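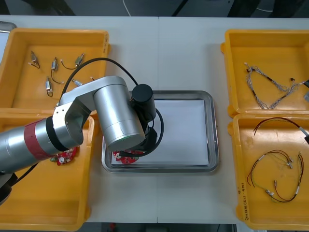

The sorting table at Adatside, with motors in the yellow tray at the back and a red circuit board in the one in front.

Progress report to the Paterson fund, Aug 11, 2023

Hello all, and thanks again for the second payment, which landed safely. It's been a busy stretch! The parts bank is properly up and running now, and 219 bits and pieces have gone out to school clubs so far (we promised you 1,000 by the end of the grant, so there's a way to go, but the clubs were on holiday for a good chunk of that).

The yellow trays were the best thing we bought. Before we had them everything lived in old biscuit tins, and I spent half my life untangling motor leads. Little motors get a tray to themselves now and boards go in another, and I can see what we're short of - mostly battery holders, if anyone has a cupboard full.

Morven Pollock has taken over the labels and has been very strict with me about it. She's also written a one-page sheet for teachers on checking a motor before it goes in a kit, and Trondadier have kindly said they'll print it.

Money: we're 12 pounds under on trays and a bit over on postage. I'd like to move the one across to the other, if you're happy with that.

Still to do are the 2 trial kits for the Prinunow after-school club, which are waiting on switches. They should be ready well before the November visit. Do let me know how many of you are coming, so I can sort out chairs and a cake.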